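RADSTEAD — The Radstead town council wants residents to believe that a deposit on drink bottles will clean up the river path, pay for itself and cost shoppers nothing. The plan it put out on Tuesday, February 18, 2025, makes a decent case for the first of those claims. On the other two it asks for a lot of trust.

Under the proposal, shops inside the town limits would add a small charge to every plastic bottle of soda, water or juice. Buyers would get the money back when they return the empty to a collection point. The charge would start in September, after what the council calls a "settling-in period" for store owners. The plan doesn't say how long that period would be or what would happen to a store that still wasn't ready at the end of it.

It doesn't say how much the charge would be, either. That figure is left to a later vote.

Lanying Lei, who drafted the plan for the council, said the amount was left out on purpose so that people would argue about the idea first.

"If we put a number on it, that's all anyone would talk about," Lei said. "We want to hear whether people think bottles should have a value at all."

That's a fair question, but it's an odd one to ask people to answer without a price. A charge too small to notice won't bring many bottles back. A charge big enough to notice will send some shoppers over the line to Wirncombe, where the same drink would cost less at the register and where no deposit is planned. The council's own paper gives this problem one paragraph and then moves on to the color of the collection bins.

Most of the evidence in the plan comes from a trial last year at two sites, one by the bus station and one behind the library. People could drop off empties there and put their names in for a monthly drawing. According to the paper, 53 households signed up, and most of those "reported a positive change in habits."

Reported is the word to watch. The households were asked by mail what they thought they had done differently. Their trash was never checked, and the paper has no count of bottles on the river path before the trial to set against a count afterward. People who sign up for a recycling trial are also likely to be people who recycle. None of this means the trial failed. It means the council doesn't know how it went and has written its summary as if it does.

Asked about this, Lei said that a full count would have cost more than the trial itself.

"We're a small town. We did what we could afford," she said. "I'd rather have 53 honest answers than nothing."

Then there are the stores. Under the plan, any shop that sells bottled drinks would have to either take back empties or pay into a fund that runs the shared collection points. Supermarkets have back rooms and loading docks and could probably manage. A corner store where the owner already keeps paper towels stacked in the restroom is in a different spot.

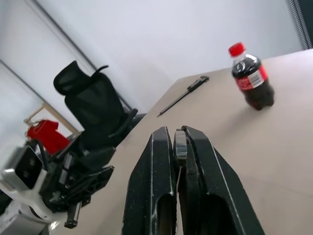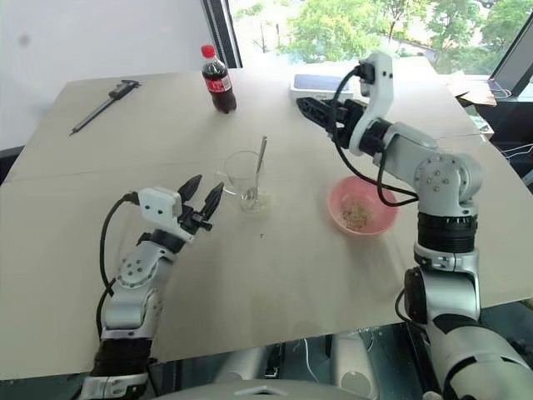
Jingyi Guo, who runs a grocery on Tian Street, said she had gone through the plan twice looking for the part that explained who pays her for the space.

"I have a cooler, a counter and a place to stand," Guo said. "They want me to keep sticky bottles next to the bread. Or I can pay them so I don't have to. Either way it comes out of my pocket, and then they tell the newspaper it's free."

Guo said she isn't against deposits. She grew up with them and remembers hauling empties back to the store for pocket money. What bothers her, she said, is that the store used to get a handling fee for the trouble. There's no handling fee in the Radstead plan. Lei said one had been considered and dropped because it would have "complicated the financing."

The financing is already hard to follow. The plan says the system would pay for itself within two years from deposits that are never claimed. In plain terms, the town would keep the money left behind by people who throw their bottles away. So the budget works only if a good share of bottles don't come back. Elsewhere in the same paper, the council sets a goal of a 100 percent return rate, "over time." If the town ever got there, the unclaimed money would be gone, and the paper names no other source of income except the payments from shops.

Both of these can't be the plan. A spokesman for the council said the goal was "aspirational" and that the budget was based on "more cautious assumptions." He wouldn't say what they were. A request to see the worksheet behind the two-year estimate was met with a promise to look into it.

Supporters of the idea say this is nitpicking. The river path is a mess every summer, and the cleanups each spring fill bag after bag, mostly with drink containers. A deposit at least puts a cost on tossing a bottle into the reeds, and kids with time on their hands will pick up what other people drop. Several people who spoke at a meeting last month said they would gladly pay a little more for a cleaner walk to work. One man said he would pay a lot more if it also did something about the geese.

There is something to that. Deposits on containers are an old idea, and people do tend to return things when they get money for them. But a single town is a strange size for such a system. Drinks move around. A bottle bought in Wirncombe without a deposit looks just like one bought in Radstead with a deposit, and unless the town marks its own bottles somehow, a collection point would pay out on both. The plan suggests a sticker. It would be put on by the shops, by hand, at their own expense, and would have to survive a cooler full of wet bottles.

Guo laughed when asked about the sticker.

"Who is going to do that? Me, at night?" she said. "And then somebody peels it off and puts it on another bottle. I give it a week."

Lei conceded that the sticker "needs work." She said the council was also talking with Asau, a company that runs the recycling contract for Radstead, about a receipt system in which shoppers would bring back proof of purchase along with the empty. How many people would hold on to a soda receipt long enough to use it is another thing the plan doesn't try to guess. Asau did not return a call.

The contract with Asau raises a question of its own. The company is paid by weight for what it hauls away from the curb. If bottles go to collection points instead, somebody will have to haul them from there, and the plan assumes Asau will do it under the current terms. The contract, which is public, covers household pickup only. Lei said she expected the company to be "flexible." That may be so, but the town would be in a better position to ask before the bins are bought than after.

There's also the matter of what happens to the plastic once it's collected. The paper says returned bottles will be "given a new life," with no word on where, by whom or as what. Curbside plastic from Radstead now goes to a sorting plant out of the county, and the town gets no report on how much of it is turned into anything. A deposit might bring in a cleaner supply that is easier to sell. It might also mean paying to collect the same bottles by a more expensive route.

Residents can send in comments on the plan through the end of next month. Forms are at the town hall front desk and at the library. The form has two questions. One asks whether the resident supports a cleaner river, and the other asks which color the bins should be. There is a blank space on the back for other remarks, and Guo said she intends to fill it.

The council is expected to vote in the spring, first on the idea and then, at a separate meeting, on the amount.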